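Home | Readings | Tutorials | Deck Shelf | About

How to Do a Pendulum Reading With a Letter Chart 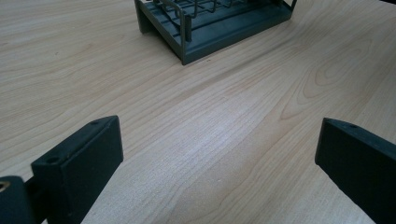

by Nkechi Uzor
Posted September 2018 in Tutorials

I came to pendulums after years of reading cards, and I was terrible at it to begin with. I'd ask three questions at once, get a wobble, and decide the wobble meant Paris. So this is the method I wish I'd started with, and it's the one I still use most mornings before work.

What you need

A pendulum, a paper chart, and a pen. My everyday pendulum is a little brass drop from Pendstead, but I learned on a key tied to sewing thread and it swung just fine. Keep the chain or thread fairly short. If it's long you'll be sitting there forever waiting for it to settle.

Drawing the chart

Draw a half circle on a plain sheet with the flat side toward you and put a dot in the middle of the flat side. That dot is your home spot. Now run the alphabet around the curve from left to right, with a line from the dot out to each letter. I keep yes, no and "ask again" on a separate sheet. I used to cram them all on one page and I could never tell "no" from the letter N!

You can buy printed charts if your handwriting is like mine. The Zudier one has nice big letters. Athanasiadis makes a prettier one with moon phases around the outside, but the letters are tiny and I end up squinting.

Finding your yes and no

Rest your elbow on the table, hold the chain between thumb and first finger, and let the weight hang over the dot. Say "show me yes" and wait. Mine goes toward me and away. Then stop it with your other hand and say "show me no," which for me is side to side. Yours may be circles, or diagonals, or the exact opposite of mine. Write it down. Check it again at the start of every session, even if it feels silly.

Asking with letters

1. Write your question at the top of a notebook page. One question — no "and" in it.
2. Hold the pendulum over the dot and read the question out loud.
3. Let it swing until it keeps to one line, then write down the letter on that line.
4. Still it, go back to the dot, and ask for the next letter.
5. When it stops choosing and just hangs there or goes in a circle, you're done.

Don't try to read the word as it comes. The second you think "oh, it's spelling MOTHER," your hand will happily spell MOTHER for you. I look away from the notebook until the end.

You'll get nonsense sometimes. My first week I got Zotine, clear as a bell, two nights running, and I still have no idea what it means (I named my sourdough starter after it). Leave the odd ones in the notebook with the date. I've gone back to some of mine in October or whenever and they read differently by then.

When to stop

I quit after 2 questions, or sooner if my arm aches. A tired arm shakes and a shaky pendulum says all kinds of things. And please don't ask about medicine or money. I use mine for thinking things over and that's where I'd keep it.

Comments

marlys_h: Mine only does circles, for everything. Clockwise is yes, I think?

Nkechi: Could well be! Try a few questions you know the answer to and see if it stays the same.

Tobin: Used a button on a thread, worked great. Going to try the separate yes/no sheet tonight.

candlewick80: Left handed here, do I flip the alphabet?

Nkechi: I wouldn't bother unless your arm covers the letters.

Contact | Copyright Nkechi Uzor | Back to top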